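2020年1月1日　工作间记录（整理塑料袋和包装材料）

今天工作间人少，我一个人把靠窗的架子收拾了。Culine那边送来的东西，每次都带很多塑料袋，时间长了，下面两层放不进别的。我先把袋子都拿出来，按厚的和薄的分开。厚的还可以用，压平以后放进纸箱。薄的比较麻烦，一碰就鼓起来，占地方很大。

Violeta Espinoza上次说过，袋子里面如果还有东西，不要直接压，要先看清楚。我觉得她说得对。有一个大的白袋子我先放在旁边，没有处理，等她来了一起看。
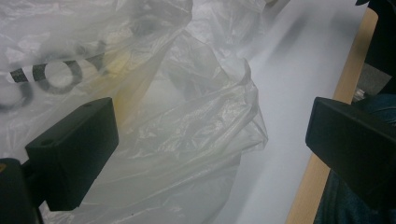 图一　半透明白色薄袋，有很多褶皱。里面隐约有一块淡黄色。

这个袋子的印字在里面一层，隔着外面的塑料看，字很模糊，我只认得一个像“O”的字母。所以现在不能确定是Culine的还是Lacson的。标签我先写“待查”。

分完以后称了一下：薄袋大约800克，厚袋500克。比我想的重。厚袋分装在2个纸箱里，箱子上用黑笔写了日期。胶带快用完了，要请Igor Wróbel下次订货的时候加上4卷，宽的那种，窄的粘不住箱底。

还有一个问题没有解决：薄袋子怎么放。我试了卷起来再打结，可是打结以后下次很难解开，容易撕破。折成三角形可以，但是很慢。Sandrine Caron说Bivar的仓库是把小袋子都塞进一个大袋子，挂在门后面。我打算三月以前试一试，需要先找一个结实的挂钩。

剩下的事：擦架子最下面一层；问Lacson他们收不收回旧袋子；把待查的那个袋子看完。

留言

Violeta Espinoza：我明天上午在，袋子先不要动。

Igor Wróbel：胶带已经记下了。黑笔要不要也订？

Princess Tagle：厚袋请给我留几个，我装样品用。

页脚：Pruvley工作间共用记录　联系人：Princess Sison　返回顶部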